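Say What You Mean by a Part

Recipes used to be written by people who assumed the reader owned one cup. It did not matter how big the cup was. Two parts flour to one part water came out the same in any kitchen, and the dough could be made for a household or for a street. I think British recipe writing gave up too much when it moved wholly to grams and millilitres, and I think domestic cleaning and craft instructions have made the same mistake more recently and with worse results.

The case against parts is well known. A part by volume and a part by weight are different things, and many writers fail to say which they mean. Flour settles. Salt varies with the size of its grains. A reader who takes "4 parts" by weight where the writer meant volume may get something useless. All of that is true, and all of it is cured by adding two words to the page.

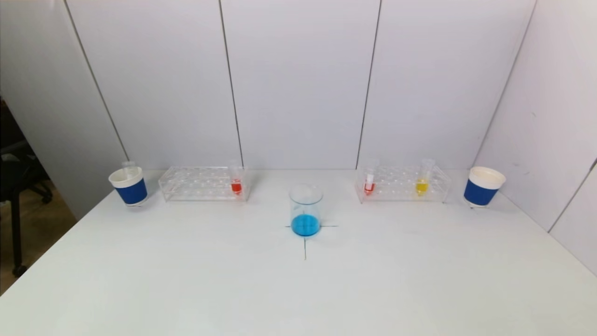 Absolute quantities have their own fault, and it is less often discussed. They tie the instruction to a batch size the reader may not want. My copy of the Elwood limewash leaflet gives every quantity for a 22 litre tub. Anyone painting one alcove must divide five numbers by something awkward, and each division is a chance to slip. Vessels do not help much. A plain clear beaker like the one set forward of the other items on that white table will hold whatever it is given, and the person using it still has to know what the relation between the ingredients is meant to be. The leaflet knows the relation. It has simply hidden it inside the tub.

Chiharu Hayashi, who edited household manuals for Tanguy before she retired, argued for printing both. Her rule was that the ratio came first, on its own line, with the basis stated, and a worked batch followed. The firm dropped the rule when it redesigned its pages, on the grounds that readers found two sets of figures confusing. I have seen no evidence for this. Readers manage two sets of oven temperatures without distress.

A second objection concerns small amounts. Ratios scale down badly once one of the parts becomes too little to measure with ordinary spoons. The Tillen dye booklet gives a mordant at 1 part in 200, and a reader who wants a single skein is left trying to weigh a pinch. The sensible answer is to state a smallest batch, and the booklet does not. 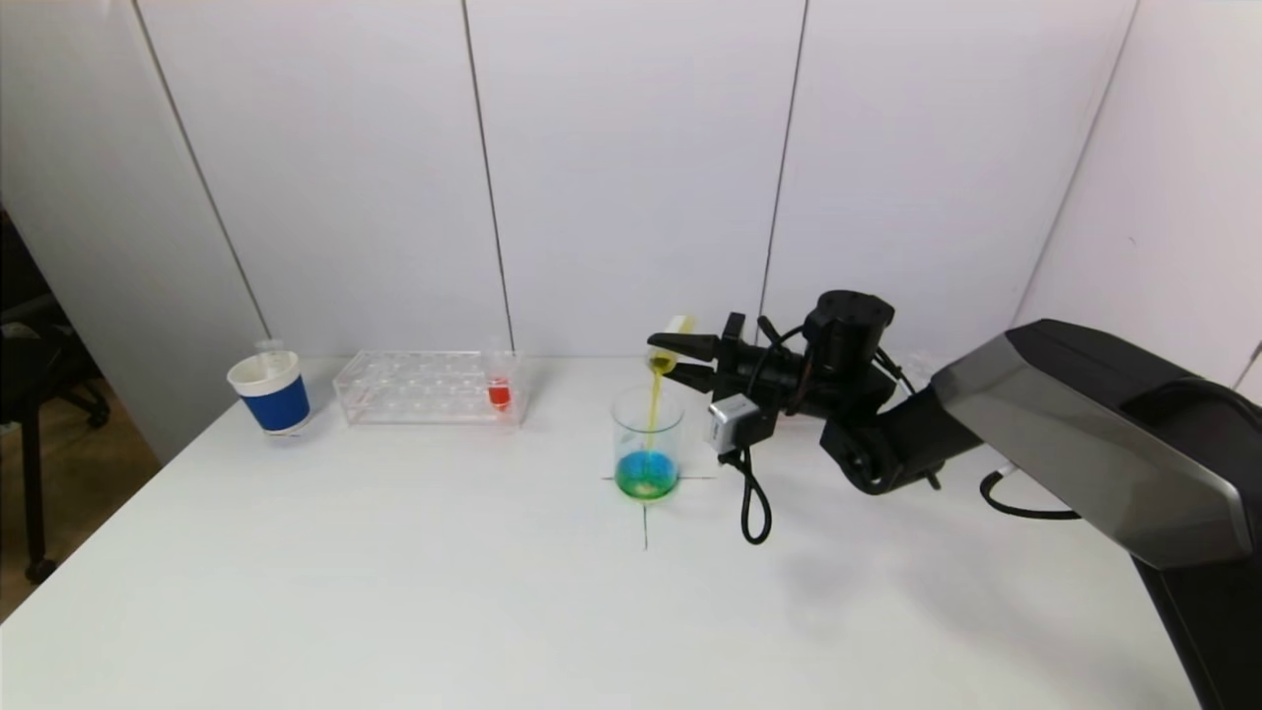 Order of addition is the other thing that gets lost, and here parts and grams are equally guilty. A list of ingredients implies that sequence does not matter. For a vinaigrette it hardly does. For plaster it does, and for dyes it affects how evenly the colour takes. Yellow going in a thin stream into a shallow pool of green-blue, as in the beaker here, makes a swirl of green and turquoise with a paler patch near where it lands, and a bare ratio has nothing to say about which liquid is poured into which. The verb has to carry that information. "Combine" does not carry it. "Pour the first into the second, slowly" does, at the cost of a few extra words.

Witadance, whose soap-making sheets are the best I have used, get most of this right. Each sheet opens with the ratio by weight, names the smallest batch and the largest, and numbers the additions. The sheets run to over 2 pages as a result, which the company's own customers complain about. I would rather turn a page than guess.

My proposal for editors is modest. Print the ratio and state its basis. Give one worked batch of a size that an ordinary household might want. Put a lower limit on it where one is needed, and write the additions as actions in order. Old cookery books managed the first of these with no scales in the house, and the rest would fit in the space now taken up by the photograph of the finished dish.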